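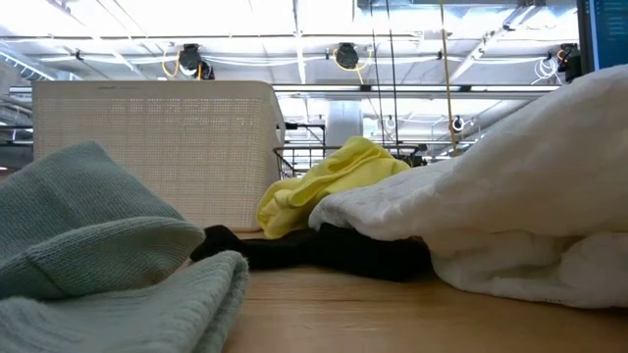 Según una de las participantes de Zastodham, lavar menos no es cuestión de ahorro: «si huele a armario ya no me lo pongo, y si huele a suavizante tampoco». La frase aparece, con variantes, en buena parte de las entrevistas y nos obliga a matizar lo dicho en la sección 3 sobre el precio de la electricidad.

Figura 1. Tejido de punto acanalado verde pálido y tela blanca de textura similar al rizo, sobre mesa de madera clara.

4.2. Frecuencia de lavado y criterio de «limpio»

La muestra final son 143 hogares, repartidos entre Zastodham y Clultulari. Se recogieron 389 diarios semanales de colada; 32 quedaron fuera por estar incompletos (casi todos de agosto, periodo vacacional). Los diarios pedían anotar prenda, motivo del lavado y programa. Nada más. En el piloto habíamos incluido también el peso de la carga, pero se abandonó pronto — demasiado trabajo para los hogares y datos poco fiables.

Primer resultado: el motivo declarado rara vez es la mancha visible. Predominan el olor, el «ya toca» y la costumbre del día fijo. En Clultulari el día fijo pesa más, sobre todo en viviendas con patio compartido, donde los turnos de tendedero vienen de antiguo. En Zastodham hay más secadora y el calendario se difumina.

Segundo: la categoría intermedia. Ropa que no está sucia pero tampoco vuelve al cajón. Silla, respaldo, barra de la ducha, gancho detrás de la puerta. La literatura suele tratarla como residuo del sistema binario limpio/sucio; en nuestros diarios funciona como categoría estable, con reglas propias y bastante explícitas. El punto admite varios usos. La toalla, depende: en unas casas se cambia a los 2 días, en otras se espera al fin de semana. Las discusiones dentro del hogar se concentran justo ahí, en lo textil compartido, y casi nunca en la ropa interior, sobre la que hay acuerdo total.

Respecto al cuestionario Plukasham, usado para medir sensibilidad al olor, la relación con la frecuencia de lavado va en la dirección esperada pero es débil. Puede deberse a la escala (pocos ítems, redacción ambigua en el cuarto) o a que quien lava no es siempre quien puntúa. No lo podemos separar con estos datos. Queda pendiente para la fase Lu, que prevee un cuestionario por persona y no por hogar.

Limitaciones. Autorregistro, ante todo: escribir un diario cambia lo que se hace, y varios hogares reconocen haber lavado menos durante esas semanas. Tampoco hay medición de consumo real de agua. Y la muestra esta sesgada hacia viviendas en propiedad; en alquiler, con lavadora ajena o lavandería, los criterios seguramente sean otros.

4.3. Secado y estación

Los diarios de invierno muestran cargas mas espaciadas, sobre todo de toallas y ropa de cama. El motivo anotado es casi siempre el mismo: no seca.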